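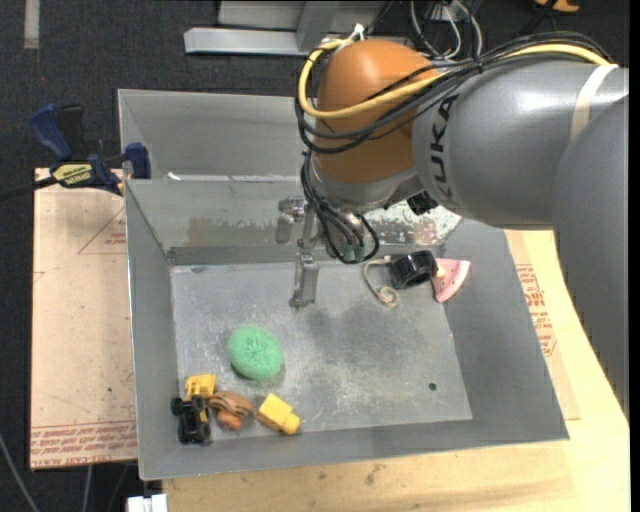
The KUKA arm over the bin, with household items and toys on the bin floor.

Haka grasping study: frequently asked questions
Last updated Mar 13, 2024

What is Haka?

Haka is a method for choosing where a robot should grasp an object in a bin of mixed items. It takes one depth image, proposes grasps, and ranks them by how likely each one is to hold. The same network does the proposing and the ranking. The work was done at the Steltau lab.

Does it need a 3D model of each object?

No. There is no object model and no object label at any stage. The network never knows whether it is looking at a sponge or a toy truck.

How was it trained?

In two stages. The first stage used simulated bins only. The second used 547 real grasp attempts, each stored with its depth image and marked as a success or a failure. We trained without the second stage as well, and those results are in the paper's appendix.

What counts as a success?

The object has to leave the bin, stay in the gripper for 2 seconds at the top of the lift, and reach the drop area. An object dropped on the way is a failure. If two objects come up together, we also count a failure, even if both arrive.

How many test grasps did you run?

400, split evenly between Haka and the Gkikas baseline. Haka succeeded on 184 of its 200. None of the test objects were used in training.

What is the Gkikas baseline?

An earlier method from our own group that scores grasps using hand-written rules about edges and surface angle. We reran it on the same arm with the same gripper. Older numbers for it came from a different bin and should not be compared with ours.

Why does the bin have sloped walls?

Items slide toward the floor, so fewer of them end up stuck against a vertical side. It also gives the wrist more room when the finger has to reach an object close to the edge. We have not tested Haka in a straight-walled bin.

Which objects are hardest?

Thin and flexible ones. A coil of wire lies almost flat and barely shows up in the depth image. Soft toys are easier to grasp but more likely to bring a neighbor along.

Can I use it with a different arm?

Probably. The output is a position, an approach direction and an opening width, so any arm that can reach the pose should work. You will need to redo the camera calibration. Suction grippers are not supported.

Is the data available?

The real grasp attempts are part of the Belham set, which we released in December. The simulated bins are not included, but the script that generates them is.

Can I get the trained weights?

Yes, for research use. Fill in the request form on the downloads page.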